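Failure Analyst, Bin Picking (and a second call, for part-time pick reviewers)

Nurnholm Test Services
Tuesday, April 10, 2018
Posted by Kinga Oláh
4 min read

We are hiring one person full time to find out why robot picking cells fail. We also need 8 part-time reviewers to go through pick records from the same work. Both calls are on this page, so please read to the end before you write.

You may have read that picking mixed items out of a bin is a solved problem. We read that too, usually in a brochure. Then a customer sends us the logs.

What went wrong

In January a picking cell at the Honditz returns warehouse dropped an item outside the bin, logged the pick as good, and went back for the next one. It did this for most of a shift. The item count in the software was perfect. The floor was a mess, and a worker who stepped in to clear it found out that the arm did not slow down the way the safety plan said it would. She got out with a bruised forearm. The integrator, Dronasell, called it an isolated event.

We were asked to take a look. Out of 543 picks we replayed from the logs, 11 were recorded as successful when the gripper had let go early. That may sound small. It does not sound small to the person picking things up off the floor next to a moving arm. We also found that the slow-down zone had been switched off during setup and never switched back on. There was no note of who did it or why.

Dronasell's answer was a software update. It may well be a good update. We have not seen a test of it that was run by anyone other than Dronasell, and that is the reason for this job.

The full-time job

You will work in our lab at Bataineh with Carter Petrenko, who runs the cell, and you will report to me. Most of your week will go like this:

- Rebuild reported failures on our own arm, with the same kinds of items if we can get them.
- Run the vendor's settings first, unchanged, and write down what happens before anyone touches anything.
- Compare what the gripper sensors claim with what the cameras show.
- Check stop times, speed limits and zones by measuring them. A checked box on a form is not a measurement.
- Write reports that a warehouse manager can read without help.

What we want to see

You have worked hands-on with an industrial arm for at least two years. KUKA is what we use, but we don't much care which brand you learned on. You know the difference between a protective stop and an emergency stop and can explain it to a tired person. You can read a log file and write a short script to sort one. You have been wrong about the cause of a fault at least once and can tell us the story.

A degree is fine. So is no degree. We have had poor luck with people who describe themselves as evangelists for anything.

What the work looks like

A lot of it is small, awkward stuff in a scratched metal bin. Shiny packaging and see-through items get more than their share of our attention, as depth cameras tend to have a hard time with them. Clamps, tape, cables and teach pendants are all part of the day. If you want a clean demo floor with a logo on the wall, you will be unhappy.
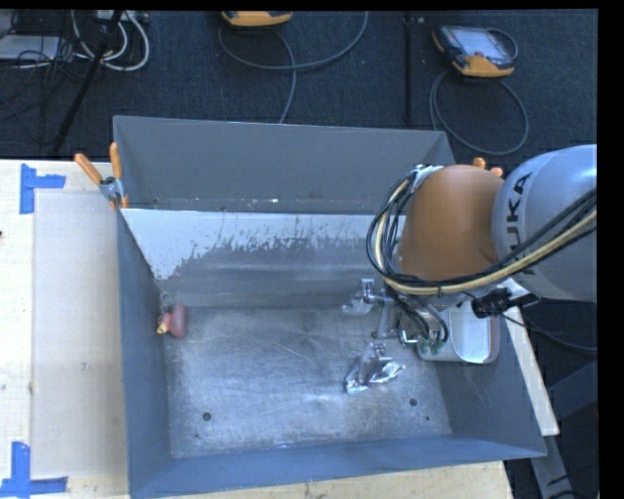
The part-time call: pick reviewers

Reviewers watch recorded picks and mark each one as held, slipped, dropped or can't tell. You don't need any robot background. In fact we would like several people who have none, because engineers tend to forgive the arm for things it should not be forgiven for. "Can't tell" is a real answer and we will never push you to change it.

You would work up to 20 hours a week, at Bataineh, on a fixed hourly rate. We do not pay by the clip. Paying by the clip is how you get fast answers and bad ones. No reviewer goes inside the cell fence at any time, and if someone asks you to, come and get me.

Current or recent employees of Dronasell can't take part in this round. The same goes for anyone who worked on the Honditz installation.

Pay and terms

The full-time job is permanent after a six-month trial period, with health cover and paid leave from the first day. We give the pay range on the first phone call, before you have spent any effort on us. There is some travel to customer sites, mostly day trips. There are no night shifts, although the faults we study seem to like them.

How to apply

Send a resume and one page about a machine that failed: what people said the cause was, what it really was, and how you know. If you never found out, say so. We prefer that to a guess.

Reviewers can skip the resume. Tell us when you are free and whether you have normal or corrected eyesight.

Write to Kinga Oláh at the Nurnholm front office and put "analyst" or "reviewer" in the subject line. Carter will show full-time candidates the cell during the second interview, and you will be asked to find something wrong with it.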